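Monday nights and the rules we forgot to write

A few of you asked what came out of the October session at Bosport, so I've typed up my scribbles before I lose them. Short version: we spent most of it arguing about house rules for robot work, and I loved it!

Our old sheet was 28 lines long and had plenty to say about arm speed. It had nearly nothing on what's allowed to share the work surface with the job, and that's where I reckon we've been slack. My proposed rule is that anything near the part gets named on the run sheet before the arm moves, tools and bits of plastic included, and if it isn't on the sheet it comes off the bench. 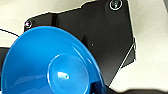 Wondimu Hadgu thought that was too strict, and said a sheet that long would be ticked without being read. Better to have a clear zone marked around the part, he said, and one person who signs for it. Fair enough - I've pinched the clear zone and kept the sheet as well (sorry, Wondimu).

Next came wiring. The draft now says no contact near an exposed connector until the power source has been checked and written down, with initials. Loose wires get treated as live until somebody has shown otherwise.

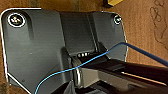
We also want a force limit set for each job, because the default in our Goseo profile was picked for moving boxes and is far too generous for small electronics. Whoever changes it writes the old value beside the new one, so the next crew can put it back.

The last bit is about homes and kitchens, where the tidy lab rules fall over pretty quickly. We settled on 2 checks: doors and drawers recorded as open or shut at the start, and a walk-around for anything breakable within reach. I'd like a third for wet floors, but we ran out of evening.
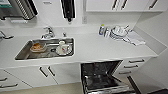
Kitchen area, dishwasher door down.

The draft goes round next month. Send me your gripes, the grumpier the better.

Comments

Stankevičius: Can we have the clear zone in centimetres please? Everyone's idea of "clear" is different.

Marg: Initials on the power check, yes. Should've had that years ago.

Zarnodton Newsletter - replies to the editor by return email - Back to top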